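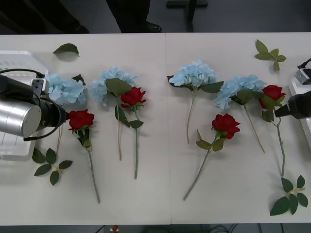 Can you wear the Varnitano crossbody all day without a sore shoulder?
I can, and I've had mine on from breakfast until the last train home. The strap is wide where it sits on you and narrows towards the clips, so it spreads the weight without looking like luggage.

I bought the Frota Varnitano in dark green after months of dithering over it in the shop at Luvbridge. It weighs 427 g empty (I put it on the kitchen scales, of course I did) and the leather is lovely – soft enough to slouch a bit when you set it down, but it hasn't gone baggy at the corners. Mine has picked up one scratch from a set of keys and I rubbed most of it out with my thumb!

Inside there are 2 compartments with a zipped pocket between them. My phone goes in the front, purse and glasses case in the back, and there's still room for a paperback if it's a thin one. A full-size water bottle won't fit upright. The lining is pale cotton, so you can find things at the bottom, though I do keep my pens in a pouch now after a near miss.

The strap goes from 84 cm to 102 cm. I'm fairly tall and like it on the hip, so I use the last hole, and I'd have been glad of one more over a winter coat. My friend Edileuza Brito is a good bit shorter and wears hers in the middle somewhere, and it looks wonderful on her.

Any grumbles? The magnetic flap is strong, really strong, and for the first week I needed both hands to open it. It has eased since. The zip on the back pocket is stiffer than the inside one and catches if you pull it at an angle. I also wish the brass were a touch less shiny – a brushed finish would have suited the green better.

We took it to Kutivcombe for a wet weekend in February and it got properly rained on. I blotted it with a tea towel, left it away from the radiator overnight, and there wasn't a mark on it by morning. I've since given it a thin coat of plain leather balsam and the colour has gone deeper and richer. I love it even more now, and I've got my eye on the tan.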